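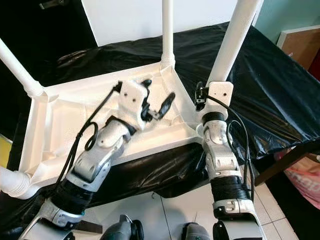

*White plastic table, underside up, on a black plastic sheet.*

**Re: Leg wobble on moulded tables: collar or socket?**

**rovton_14:** Opening post. The table is a Gustedo, one-piece moulded top, four tubular legs. Each leg has a collar that sits in a corner socket. Upright, it rocks under a side load. I have checked the floor with a level and ruled it out. Do I pack the sockets or replace the legs?

**Lempi Räsänen:** Neither yet. Take each leg out, clean the socket, refit by hand, then check the rock again. A collar started slightly crooked will feel tight well before it is seated. PTFE tape is a last resort on a plastic thread, as it hides a bad fit.

**rovton_14:** Cleaned with what? I have kitchen roll and an old towel.

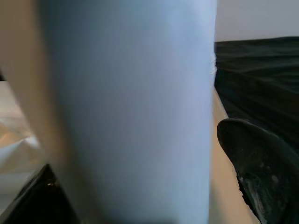 **Lempi Räsänen:** Sockets want a nylon brush first, dry, and a damp cloth second. Choose the cloth with care. Loose white fibres like the frayed patch near the top of that right-hand edge will catch in a thread and pack down at the bottom of it. A microfibre with a stitched hem is fine. Leave the parts to dry for an hour before refitting.

**santoro_bench:** I disagree about the tape. I fitted two turns to a Levent table in March and it has carried a 14 kg printer without rocking. The moulding tolerance on these is poor and cleaning won't add material.

**Lempi Räsänen:** A printer is a vertical load. The complaint is side load.

**rovton_14:** Cleaned and refitted all the legs. Rock is reduced but still there. I worked with the top upside down and supported on its flat side, holding the rim at the near edge while turning. The ribs cross in an X near the middle, so I have somewhere to measure diagonals from.
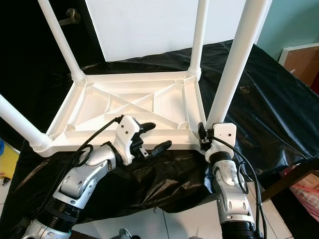
**Arturo Messina:** Measure the diagonals at the leg tips as well. If they differ by more than a few millimetres, the top has warped and neither tape nor cleaning will cure it. Mine spent a summer next to a boiler and went that way.

**santoro_bench:** Agreed on measuring. I still say tape.

**rovton_14:** Will measure tonight and post both figures.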